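Speaker notes: Can It Make My Toast Yet?
Home and Shop Floor track, afternoon slot, 15 minutes plus questions

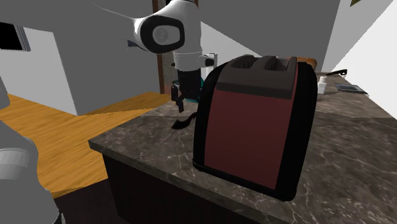
A listener wrote in after the May version of this talk to say that toast is the wrong test, that a toaster already is the robot, and that I should come back when something can strip a bed. Read that out early, it gets people going. And I half agree! The toaster does the hot part all by itself and has done for ages. What's left over for the arm is all the fiddly stuff on either side: bread out of the bag, bread in the slot, lever down, plate, crumbs. That's the chore. The heating was never the chore.

(Leave the simulated kitchen up while I talk through this part.)

So, simulation. Most of what I'm showing today was tried in rendered kitchens first, and I want to be upfront about that before anybody claps. You get a marble counter, a two-slot toaster, an arm coming down from above with two black fingers, and you can run the thing all night and nothing gets broken. Lovely. The catch is bread. Rendered bread is very well behaved. Real bread squashes, tears, sticks to its neighbor, and the end slice is a different shape from all the rest.

Our numbers, go slowly here. We ran 2,000 simulated attempts at a short kitchen job on the Jivance setup: reach past one thing, pick up another, put it where it belongs. 1,211 finished with no help at all. Ask the room if that sounds good. (Last time people said yes, which surprised me.) Then ask how they'd feel about a dishwasher that worked that often.

Most of the misses were boring ones. The fingers came down a little to one side. The object was flat and there wasn't much to grab. Something tall stood close by and the arm got shy about it. Flat things next to boxy things are a pain, and I could do a whole separate talk on picking up a spatula. Don't do the spatula story unless we're running early.

Now the shop floor. Change of tone, sit on the table if there is one.

The Gririvthorpe plant has a Werusix cell that does one job, moving caps from a tray to a fixture, and it's great at it. Same tray, same light, same caps, every shift. It did 1,070 in a row while I was visiting and I got bored before it did. So if you're asking me whether machines can do chores yet, well, they can do that one. Move the tray over by a hand's width without telling anyone and the whole thing stops and waits for a person.

A kitchen is a place where somebody moves the tray all day long. My kitchen is, anyway. The kettle wanders. There's mail on the counter.

Things I'd say yes to today, if someone asks: floors, mowing, anything with a fixed tray. Maybe, with a person nearby: loading a machine, wiping one clear surface, sorting cans. Not yet: laundry folding at a speed you'd put up with, making a bed, finding the lid that goes with the container.

If the Ndlovu people are in the room they'll bring up their folding demo. It's a nice demo. Ask how long one shirt takes and let them answer, don't guess for them.

Questions I got last time and should be ready for:
Cost. I don't have a home price, say so.
Safety around kids. Slow arms, soft fingers, and I still wouldn't leave it alone with mine.
When. I dodge this one. If pushed, say toast before beds.

Leave the contact slide up while people pack their stuff.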